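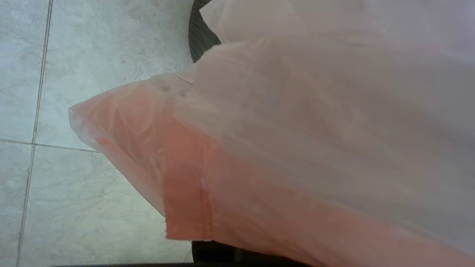 Bag handling at floor level, wrist view. Applies to items 4 to 7.

Print this page
E-mail this page

VERKIX PACKING HALL – BAG HANDLING CELL
Inspection checklist with comments, January round
Completed with the morning crew on shift, cell running at normal speed unless noted.

1. Walkway marking and floor
Result: OK
Comment: Tiles clean on the operator side. Tape line worn at the corner by the supply cart. Retape before the next round.

2. Emergency stops
Result: OK
Comment: All tested from both sides. The stop nearest the scale is now reachable from a seated position, as the crew asked last time.

3. Speed in shared area
Result: OK
Comment: Limit set to 228 mm per second when the scanner sees a person. Two operators said they still step back when the arm turns toward them. Leave the limit where it is.

4. Grip on film bags
Result: OK with comment
Comment: Thin film gives little for the fingers to hold, and gathered corners stick out past the grip. Keep hands away from the corner while the arm is moving. If a bag hangs badly, stop the cell first, then free it.

5. Finger pads
Result: OK with comment
Comment: Ribbing still sharp on both pads. Wipe down at shift change. Spare pads (Hamann, bin 688) were down to one set – reorder.

6. Bags on the floor
Result: ACTION
Comment: Before the cell was put in, anyone passing picked up a dropped bag. Now the crew is unsure whether to do it or wait for the arm. Rule until further notice: the operator at the panel decides, presses hold, and says so out loud. Sign to be posted at both entrances.

7. Seams and film condition
Result: OK with comment
Comment: The packers used to feel a weak seam while lifting. The arm does not report this. One person per shift is to check seams by hand at the outfeed. Add this to the job sheet as a real task with time given for it.

8. Lifting and posture
Result: OK
Comment: Fewer lifts from the floor, and fewer sore backs reported. More standing at the panel, though, with complaints about feet and necks. Mat and screen arm requested, order 1763.

9. Staffing and breaks
Result: ACTION
Comment: With two people on the cell instead of four, one person is alone during breaks. Nobody works inside the marked area alone. Cell goes to hold for the break or a floater comes over from the Claltus line.

10. Training records
Result: OK with comment
Comment: Day crew complete. Night crew missing the restart module. They may load and unload but not restart after a stop.

Open from last round: noise at outfeed (closed), glove type for film work (still open, samples from Fladar being tried).

Next check: after the new mat is down.

Related items
Hold and restart procedure, bag cell
Finger pad change, step by step
Form 528: reporting a near miss
Job sheet changes for packers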